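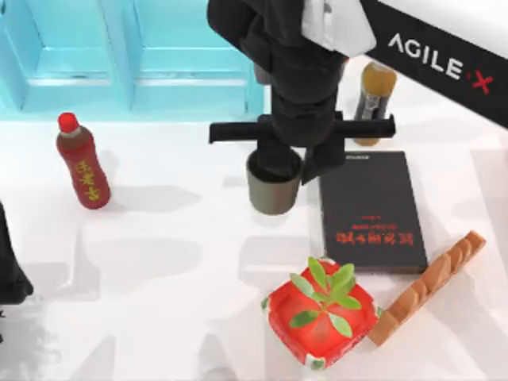
Atelier de Plellonstead, 9 juin 2019. Cuisson de la série Hirvonen, couverte au fer sur grès Fullengate, four à gaz, atmosphère réductrice. Biscuit de février, resté sous bâche depuis, dépoussiéré à l'éponge puis séché avant émaillage. La teinte visée est celle du petit gobelet posé sur la table blanche : un gris-vert sombre, nettement plus éteint que les céladons de la série précédente. Les tessons d'essai sortis jusqu'ici tirent soit vers l'olive, soit vers un gris sans vert du tout.

Base : feldspath potassique, silice, craie, kaolin, proportions inchangées par rapport à la fiche. Charge sèche totale 1760 g, oxyde de fer rouge à 3 % en sus. Pesée du fer refaite, la première ayant été faite sans tare. Passage au tamis fin deux fois ; premier passage laborieux, la craie de ce sac s'agglomère. Laissé reposer une nuit, eau de surface retirée à la seringue, puis rendue par petites quantités jusqu'à la consistance habituelle. Densité contrôlée au flacon : correcte. Pas de floculant.

Pose par trempage, retouche au pinceau sur les marques. Un seul trempage court sur la moitié de la série, un trempage prolongé sur l'autre. L'épaisseur joue beaucoup ici : en couche mince, le fer prend le dessus et le bord brunit ; en couche épaisse, la craie laiteuse éclaircit le tout. À noter que le biscuit de février est plus absorbant que prévu. Sans doute cuit un peu bas, je n'ai pas retrouvé le relevé.

Enfournement : étagère haute pour les couches minces, étagère basse pour les épaisses, tessons témoins répartis devant et au fond. Cônes visibles par le regard du bas. Celui du haut est toujours ébréché et laisse passer un filet d'air, bouché à la fibre.

Montée lente jusqu'à la fin du départ d'eau, porte entrouverte, puis fermeture. Début de réduction un peu après le rouge franc, registre avancé de deux crans. Flamme au regard courte et orangée, sans fumée noire. Réduction moyenne maintenue jusqu'au palier. Le régulateur Skedari affichait 1298 °C en fin de montée, le cône du bas était couché, celui du haut à peine penché. L'écart haut-bas est donc encore là. J'ai prolongé le palier d'environ 5 minutes sur la durée prévue, puis oxydation brève et coupure. Refroidissement naturel, registre fermé.

Défournement four tiède. Résultats :

Étagère basse, couche épaisse : gris-vert soutenu, surface satinée, quelques piqûres près du pied. Le plus proche de la cible, encore un peu clair. Tressaillage fin sur deux pièces, visible seulement à la lampe rasante.

Étagère basse, tessons minces : kaki, bord brun. À écarter.

Étagère haute, couche mince : gris terne, surface sèche par endroits. Sous-cuit, cohérent avec le cône. Je ne conclus rien sur la couleur.

Témoins du fond : plus verts que ceux de devant à épaisseur égale. La réduction n'est pas homogène - la plaque pare-flamme a bougé à l'enfournement, ou bien elle est trop basse pour ce chargement.

Retraits et porosité : échantillons mis à bouillir, pesée à faire après ressuyage. Aucune fente sur le grès Fullengate, légère ovalisation d'un col, déjà présente au biscuit.

Pour la prochaine : garder le fer tel quel et ajouter une pointe d'oxyde de manganèse sur un quart du bain seulement, afin d'assombrir sans passer à l'olive. Si le manganèse tire au brun, essayer plutôt la couverte de base sur un engobe gris. Décharger un peu l'étagère basse, remonter la plaque pare-flamme d'une cale. Thermocouple du Skedari à comparer avec celui du petit four, je soupçonne une dérive. Tamis à remplacer, maille déchirée près du cerclage. Reste du bain dans le seau bleu, couvercle étiqueté, à remuer avant usage car il prend en masse au fond.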